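Home Blog Cards Scrapbooking About Contact

Sorting two years of card scraps

3 min read 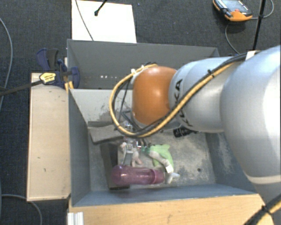
Why I finally did it

I make most of my cards at the end of the dining table, and the leftovers go into a shoebox. When the shoebox fills up I start another one. By last month I had nine of them, and I was cutting into new sheets of cardstock because I couldn't face digging for a two-inch strip of navy.

Sibel Tekin, who I trade cards with every December, told me she throws out anything smaller than a playing card. I can't go that far. A lot of my layouts use thin strips and small punched shapes, and those come out of exactly the pieces she tosses. But I did need a rule, so I settled on this: if it won't fit my smallest circle punch and it's too short to run across the front of a card, it goes in the recycling.

How I sorted

I tipped out one box at a time. Doing all nine at once would have covered the floor and I would have quit by lunch.

Solid cardstock went by color family. I used seven: reds and pinks, oranges and yellows, greens, blues, purples, browns and creams, and black, white and gray together. Patterned paper got its own pile with no color sorting at all. When I want a pattern I flip through everything anyway.

Vellum and foil went in a separate envelope. They scratch if they rub against the heavier stuff.

Each color family lives in a clear plastic envelope, the kind with a string closure, standing upright in an old magazine holder. I wrote the color on a tab of masking tape. I had planned to stamp nice labels and may still do that, but the tape works.

The whole job took two evenings and part of a morning. The slow part was the patterned paper. I kept stopping to remember what I had made with it.

What I made from the leftovers

Once I could see what I had, I put together a batch of plain note cards. They all use the same layout, so they go quickly:

Start with a white card base, 4 1/4 by 5 1/2 inches.
Cut strips from one color family, all different widths, none wider than half an inch.
Glue them side by side on a piece of copy paper, leaving no gaps.
Trim that panel to 2 by 5 inches and glue it a little left of center on the card.
Stamp a greeting to the right of it, reading up the side.

Glue stick is fine for the strips. I tried liquid glue first and the copy paper buckled, so I switched after the second card.

The blues came out best. The browns looked dull until I added one strip of cream with a wood grain stamped on it. I did one in black and gray for my neighbor Remzi, who doesn't like anything bright, and he has already asked for a set for his desk.

I punched the offcuts into circles while I was watching TV and counted them for no good reason. There are 237. They are in a jam jar, and I expect most of them will end up as balloons on kids' birthday cards or as garland on the Christmas ones.

Next week I want to do the same thing with ribbon. That drawer is worse than the shoeboxes were, and half of it is tangled around a pair of pinking shears. If you have a way of storing short ribbon pieces that doesn't involve winding each one on a card, leave it in the comments.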